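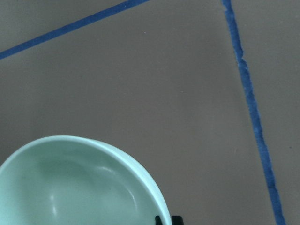
Patch Testing at the Asgate Skin Clinic: Frequently Asked Questions

What is a patch test?
We stick small amounts of common substances to your back, leave them there for two days, and see which ones your skin objects to. It is how we look for allergic contact dermatitis, the kind of rash you get from touching something you may have touched happily for twenty years. Nickel, fragrance, preservatives and rubber chemicals are the usual suspects.

Is this the same as the test with the needles?
No. You are thinking of a prick test, which looks for quick allergies such as pollen, pets and some foods. A patch test has no needles and no quick anything. It takes most of a week.

How many substances do you test?
Our standard set has 42. If your job or hobby involves something unusual, Dr. Leclerc may add a few more. We have tested hairdressers, florists, a man who restores accordions and a great many people who like scented candles.

How many visits will I need?
Three. At the first we put the patches on. Two days later we take them off, mark the spots and do a first reading. Two days after that we do the final reading, and this is the one people try to skip. Please don't. Plenty of reactions show up late, and a half-read patch test is a lot of itching for very little information.

Can I shower?
From the neck up and the waist down, yes, with care. Your back has to stay dry from the first visit until the last one. Sponge baths are allowed, and so is a new appreciation for deodorant, which you can keep using as long as it stays in your armpits.

Can I exercise?
Walk all you like. Sweat loosens patches, so running, hot yoga and moving your brother-in-law's piano will have to wait. We are happy to write you a note about the piano.

What should I bring?
Bring the things you use on your skin, in their original containers if you can: shampoo, sunscreen, makeup, hand cream, the mystery ointment from the back of the cabinet. The ingredient lists matter more to us than whatever is left in the tube. Gloves and work materials are useful too, but call first about anything that comes with a warning label. We will not be putting it on your back just to find out.
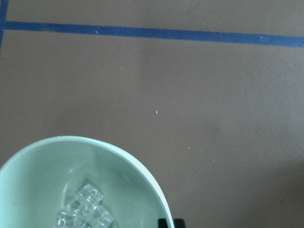 What should I stop taking beforehand?
Tell us about everything you take, and do not stop a prescription on your own. Steroid tablets and some immune-suppressing drugs can hide a reaction, so we may want to talk to whoever prescribed them. Steroid creams should stay off your back for seven days before the first visit. Antihistamines are usually fine. So is coffee.

I have a tan. Is that a problem?
It can be. Strong sun on the back can dull the results, and we ask for a few weeks between a beach vacation and a test. This comes up every year in January, when half our patients have just come home from somewhere nicer than here.

What if it itches?
Some itching is expected, and a very itchy spot is often the answer you came for. Don't scratch or slip a ruler under the tape (we can tell). A cool pack held over a dry cloth, somewhere away from the patches, helps some people take their mind off it. If you have real pain, blistering or swelling, call the desk and we will see you sooner. 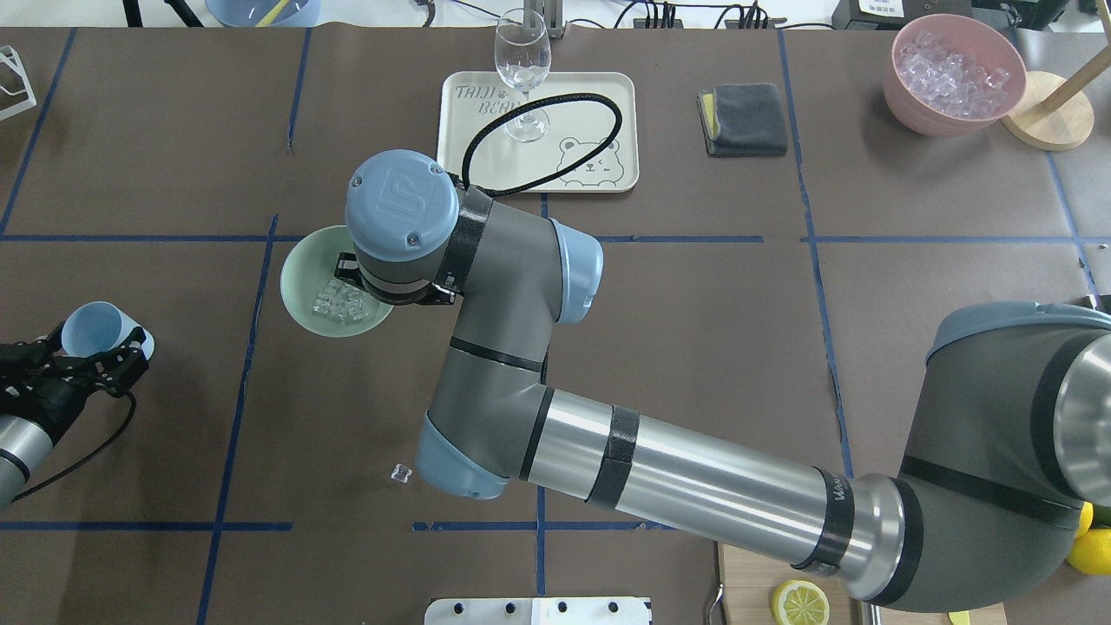 Ice cubes in a shallow green bowl

Will a patch come off in the night?
Possibly. Press the edge down and tape over it with the spare roll we give you. If a whole panel has come away, write down the time and call us in the morning. Wear an old T-shirt to bed, as the marking ink is loyal and will follow you onto the sheets.

What happens if I'm allergic to something?
You get a printed list of what to avoid, including the other names it goes by. Some ingredients have more aliases than a jewel thief. Most rashes need several weeks of avoidance before they settle — longer on the hands.

And if everything is negative?
Then your rash has some other cause, and Dr. Yannick Leclerc will go over the next steps at the final reading. It is a mildly annoying result, but you do get to keep your shampoo.

Where are you?
Suite 544 in the Charpentier Building. The elevator is slow and the stairs count as permitted exercise.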